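Our Snack Counter Project: What We Learned at Collholm

For my part of the Truvcombe retail course I picked the snack counter in the Collholm building, mostly because I was already buying my lunch there. My question was pretty simple: does it matter how you lay out a small counter, or do hungry people just grab whatever? Morag Cruickshank was my supervisor, and she let me move things wherever I wanted during August as long as I wrote everything down (I filled most of a notebook!).

How the counter was set up

When I started, everything sat flat on the table and the boxes hid each other. I borrowed a clear tiered stand from the Hundbridge storeroom and tried it straight on first, but people coming in by the side door only saw the end of it. Turning it on a diagonal fixed that. Candy went on the top tier and cookies went at the bottom, where a bigger box can lie down. I kept a cream tray off to the left for coins.

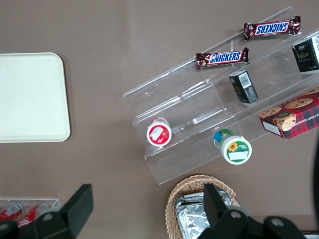
Snickers on the top tier, shortbread cookies on the bottom one, coin tray to the left.

I had big plans for keeping the candy bars lined up with the logos facing the same way. That lasted until the first customer, every single time. I straightened them at noon and again at three, and after the first week I quit worrying about it. Morag said a counter that's a little messed up looks like people are buying from it, and I kind of agree with her now.

The sandwich problem

Sandwiches were harder. They slid around on the stand, and the wrapped wedges are too long for the tiers anyway. Tkachuk, the shop that makes them, suggested a basket – cheap, easy to carry, and it looks more like lunch than a plastic tub does. I went with a round wicker one in a reddish brown and laid the wedges with the cut side up so you can see the bread and the green stuff between the layers. I really liked how that looked, even with only one sandwich in it.

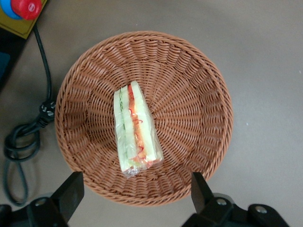 Results and what I'd change

We sold 1209 items over the whole project, and 166 of those were sandwiches. In the last week with the flat layout we sold up to 50 items a day. The best day with the tiered stand was 124, which made me very happy, but there was also an open house that afternoon so I can't give the stand all the credit.

Next time I would put prices on the tiers from the start, and I'd try the basket on the right side of the stand for a week to compare.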